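Frequently Asked Questions

Page last tidied up February 2018

G'day, and thanks for stopping by Flallen Computer Recycling. I run this little show out of a shed in Korkau, and I get the same emails over and over (no complaints, I like getting mail!), so I've put my answers in one spot. If yours isn't covered, send me a note through the contact form and I'll get to it when I've had my tea.

What will you take?

Desktop computers, laptops, loose hard drives, motherboards, memory, power supplies, keyboards, mice, modems, routers and any cable you've got in that drawer. Yes, that drawer. I'm also very happy to have old operating system discs and manuals, which I have a soft spot for.

What won't you take?

Fridges, microwaves, anything with a compressor, smoke alarms, printer toner and the big old tube tellies. I just don't have the gear to deal with them properly. The transfer station on Shabalala Road has bays for most of that, and they're open longer hours than me anyway. Printers are a maybe. Ask first, please, as I've been buried in printers before and it took me most of a winter to dig myself out.

Does it have to be working?

Nope! Dead is fine. Dead and missing bits is fine too. If you've already pinched the memory or the graphics card out of it for another machine, good on you, I'd have done the same. All I ask is that you tell me what's wrong with it if you know, so I don't spend an arvo chasing a fault you could have described in one line.
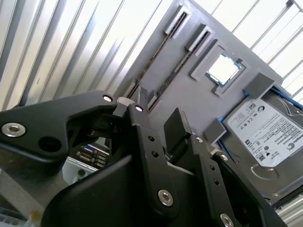
What about my photos and tax returns and all that?

This is the big one, and fair enough. Copy off anything you want to keep before you come in, because once a drive is in my hands it gets wiped or destroyed and I can't get your stuff back for you. Drives that are healthy get a full overwrite, start to finish. Drives that are failing, or too small to be worth anyone's while, get drilled. If you'd rather take the drive out and keep it, that's no drama at all. A lot of people do, and the computer's still useful to me without it.

Can I watch my drive being destroyed?

You can, and I'll lend you the safety glasses. Let me know when you book so I can have the drill set up. It's four dollars a drive if you want it done while you wait. If you just leave it with me there's no charge.

Should I sign out of my accounts first?

Yes please, especially on laptops. Some of them lock themselves to the owner's account and then they're only good for parts, which is a shame when the rest of it is in lovely nick. Phones and tablets are the worst for this, so I've stopped taking those altogether.

Do I need to take the batteries out?

Laptop batteries, if they pop out with a catch, yes. Put a bit of sticky tape over the contacts and hand them to me separately. If the battery is sealed inside, leave it be. If it's swollen (the trackpad has lifted, or the lid won't shut properly), please don't poke at it and please don't post it. Ring me and we'll sort something out. Desktops normally have a coin cell on the motherboard that keeps the clock going, and you can leave that one to me. Do keep loose ones well away from little kids though, they're really nasty if swallowed.

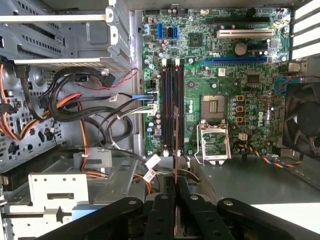 Do you pick up?

Within 19 kilometres of the shed, yes, if you've got a decent pile. One laptop I'd rather you dropped in. For offices and schools I'll come out to clear a storeroom, but I need to be able to park the trailer close by, and I can't do stairs any more with heavy gear. My knees have made that decision for me.

When are you open?

By appointment, mostly mornings. I close for the whole of July, when the shed is too cold to hold a screwdriver in, so please don't leave boxes at the gate then. They get rained on, and after that even the cables are a worry.

Where does it all end up?

Anything that can be got going again gets cleaned, fitted with a wiped drive and sold cheap or given away. I do a run of machines for the Grolik after-school homework club every year, and I hold back good keyboards for them because theirs cop a hiding. Boards and chips past saving go off in a sorted load to a metals recycler. Steel cases go in the scrap bin. I had around 800 machines through the shed last year, which astonished me a bit when I sat down with the book and added it all up.

Can I buy a computer from you?

You sure can. A tested desktop with a screen, keyboard and mouse is $170. They aren't flash, but they'll do email, banking, homework and the odd game of solitaire without carrying on. You get a month to bring it back if it plays up. I don't hold machines without a deposit, sorry, I've been left standing there too many times.

I only need one part. Can I have a rummage?

Send me the model number of your computer and I'll have a look for you. Older memory, optical drives, fans and power supplies I've usually got heaps of. Laptop chargers are hit and miss. I don't let people loose on the shelves, as I know where everything is and it's a fairly fragile system.

Will you fix mine?

I don't do repairs for people any more. I loved it, but it swallowed every evening I had. I'm still happy to have a quick look when you drop in and tell you whether it's worth paying someone to fix.

Do you give receipts for businesses?

Yes, with the serial numbers of any drives listed on it. Ask at the time, please, and bring your own list if you have one so we can tick them off together at the bench.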